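How to get wax off a wooden table

Candles make any dinner look better, right up to the moment someone laughs near one. By the morning you have a small pale island on the table and a strong urge to pick at it with a knife. Put the knife down.

Fill a sandwich bag with ice and rest it on the wax for 2 minutes. The wax goes brittle and most of it will lift with the edge of an old bank card, ideally one you've already maxed out.
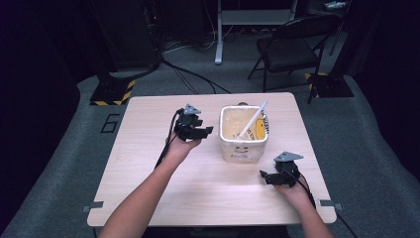

What's left is a greasy film. Lay a plain paper towel over it and run a hairdryer on low across the top, moving to a clean patch as the paper soaks it up. I once used a printed napkin and had a faint robin on my table until February.

Finish with a damp cloth and a drop of washing-up liquid, then dry along the grain. Coloured wax may leave a tint. Buy a bigger fruit bowl.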